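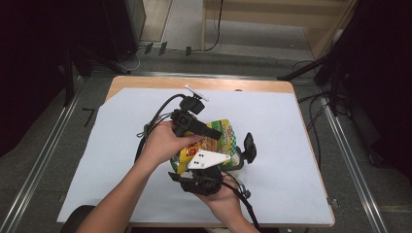 Recording flood marks on a row of houses

Applies to: Clamstead residential blocks, timber or masonry, one or two storeys
Sheet used: Gekum sheet, side A (levels) and side B (notes)

The method gives a flood level for each house in a street, tied to one fixed point, so that floor heights can be compared when owners apply to rebuild or raise. It was worked out on Arrieta Street after the June flood and has been used on the streets behind the levee since then. Two people can finish a block of 11 houses in a morning if access has been arranged beforehand.

Before going out

Get written or text permission from each owner. Many will be living elsewhere, so allow a week. If a house carries a restricted-entry notice, record the outside mark only and write "ext." in the column for inside level.

You will need a water level or a rotary laser, a steel tape, a builder's pencil, masking tape, a clipboard and enough Gekum sheets for the block plus two spares. A staff is handy but a straight length of timber with the tape fixed to it will do the same job. Rubber boots and a P2 mask should be worn in any house that hasn't been stripped.

Step 1. Choose the reference point

Pick something that didn't move in the flood and won't be moved in the cleanup. A concrete kerb invert, a church step or the base of a transmission tower is suitable. Power poles aren't, as a good number were replaced, and neither are letterboxes, fences or hydrant covers set in new asphalt. Describe the point in words on side A. "NE corner, bottom step, hall" can be found again. "Step" can't.

Give the point an assumed level of 10.000 m unless a surveyed benchmark is close enough to carry across. The council's surveyor can convert the whole block later from a single tie.

Step 2. Find the mark

There are usually several lines on a wall. Stillwater leaves a thin, level stain, often with fine seeds or silt on its upper edge. Below it there may be heavier bands where the water paused as it drained. Those bands are easier to see and are the most common source of error. Record the highest continuous line you can follow for a metre or more.

Inside marks are better than outside ones. Look in cupboards, behind doors and on the back of the meter box lid, where hoses and rain haven't reached. Plasterboard wicks water upward, and the stain can finish well above the true level, so don't read from plasterboard if there is a painted door or a tiled wall in the same room. Debris caught in a hedge or a wire fence shows where waves or current threw it and should be entered on side B only.

Put a strip of masking tape along the line with its lower edge on the mark. Write the house number on the tape.

Step 3. Take the levels

Set up where you can sight the reference point and at least three houses. Read the reference first. At each house, take the following in order:

Outside mark, street side
Top of finished floor at the front door
Inside mark
Ground at the front corner

Read to the nearest 5 mm. Finer readings aren't justified by the width of the stain. Before packing up, read the reference again. If the second reading differs from the first by more than 9 mm, the set-up has moved and all houses taken from it have to be redone.

When you shift the instrument, carry the level across on a solid point and read that point from both positions. Number the set-ups on the sheet.

Step 4. Work out the depth over floor

Subtract the floor level from the inside mark. On the Arrieta Street sheet, the house at the low end had a depth over floor of 527 mm, and the one uphill of it was nearly dry because its stumps had been raised by an earlier owner. Both results were correct. Depth over floor will jump from house to house; the flood level itself should not. A level that stands more than 50 mm above or below both its neighbours is probably a misread band or a wicked wall. Go back and look at it again - don't average it away.

Step 5. Lodge the sheet

Keep the pencil original. Scan both sides and send the scan to the Flondivetti desk at the rebuilding office, with the street name and block in the subject line. Sheets received by Wednesday are entered that week. The desk issues a lot number for each block, and owners quote it on their floor-height application. A corrected sheet takes a new lot number, so tell the owners if you resubmit.

Comments
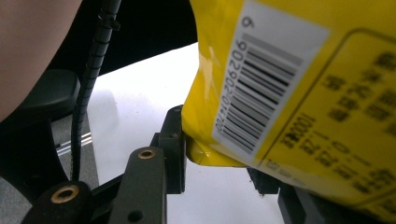 We did our block last month and had trouble with step 2. Five of the houses had already been gutted to the studs, and there was no inside line left to tape. Is a mark on bare framing acceptable, or do we leave the column blank?

Reply from the page editor: Framing is acceptable if the line runs across at least three studs at the same height. Write "frame" beside the reading. A dark patch on a single stud may be old staining and shouldn't be used. Where the framing has been pressure-washed, leave the column blank and rely on the outside mark. The office accepted 17 houses on outside marks alone in the first round, and all of them were given lot numbers in the usual way.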